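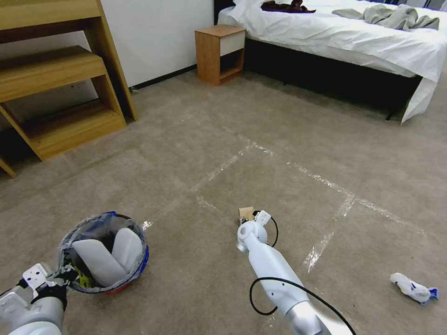

September, bench notes, sourdough starter trial

Why is the Corkby rye jar rising slower than the Afridi white? The rye went in straight from the fridge and the flour is coarser, so it had a late start. Both jars got 100 g flour and 100 g water at 7:30 a.m.

Afridi doubled by noon. Corkby was up by a third at the same time, smell mild, a few bubbles along the glass. Moved it to the shelf over the oven.

Jar weights with lids, for whoever feeds them next: Afridi 317 g, Corkby 161 g (the small jar). Subtract before writing anything in the log. I forgot on the last batch. 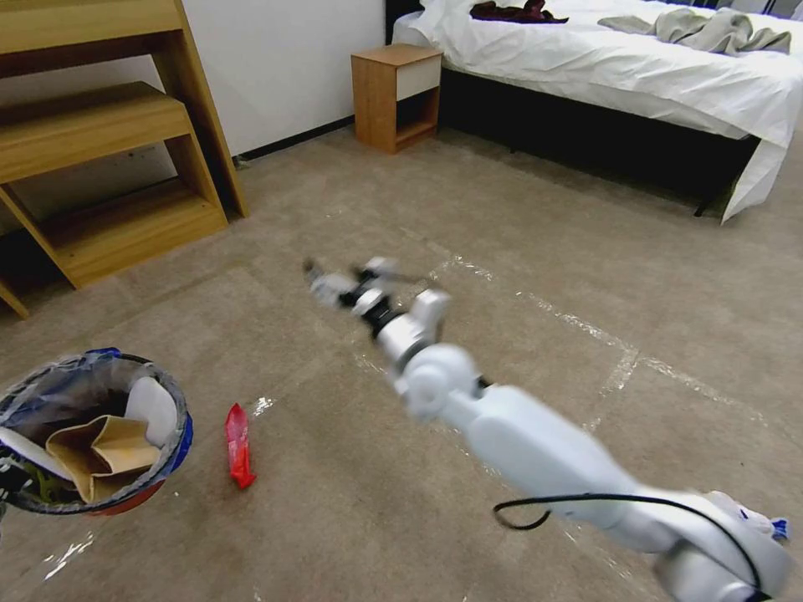 Oranuch Mahawong thinks the shelf is too warm for rye and would feed it twice a day at room temperature, with less water. She had the same trouble with the Betomholm flour.

Will try that from tonight. Second feed at 7 p.m., 80 g water. Need more rye, the bag is down to one more feed.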